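Chapter 3
How Competitive Gaming Leagues Earn and Share Money

Before you start
You should already know the difference between revenue and profit, and be able to read a simple income table. Both were covered in Chapter 2.

A games league sells several things at once. It sells tickets, it sells the right to show its matches, and it sells space on shirts and screens to sponsors. Most also take a share of what fans spend inside the game itself, on outfits or team badges for their characters. The publisher of the game sits behind all of this. Nobody owns football, but every competitive video game belongs to a company, and that company can change the rules, raise its fees or stop supporting the game.

This chapter follows one league, the Hallura Circuit, through a single season. Hallura has 3 divisions and pays a licence fee to Plorell, the publisher. Its teams range from Kaijage, which has full-time players and a training house, to Braltileo, which began as a college club and still practises in the evenings.

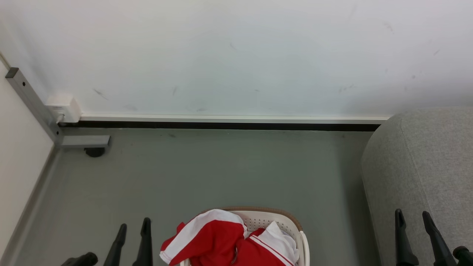
Ticket income is the easiest part to follow. The opening night in January sold 759 seats, and the league kept the money after paying for the hall. Later rounds were played online. The smallest live event after that sold 166 seats and made a loss once travel and equipment hire had been paid.

Sponsorship is harder. A sponsor may pay the league, a single team, or a single player, and the three can clash. If the league has sold its drinks sponsorship to one company, can Kaijage wear the name of another? The answer depends on the contract each team signs on joining, and section 3.2 looks at the usual clauses.

Prize money gets the most attention in the press, though for many teams it is a small and unreliable part of income. A team that plans its wages around winning is taking a large risk. Hallura therefore pays each team a fixed sum – called a participation payment – before any prizes are shared out.

Key terms in this chapter
Licence fee
Participation payment
Media rights
Revenue share
Exclusive sponsor

3.1 The publisher's position

Plorell does not run the league. It allows the league to exist, under an agreement that is renewed each season. The agreement sets out which version of the game will be used, who may broadcast it, and what happens if a fault in the game stops a match.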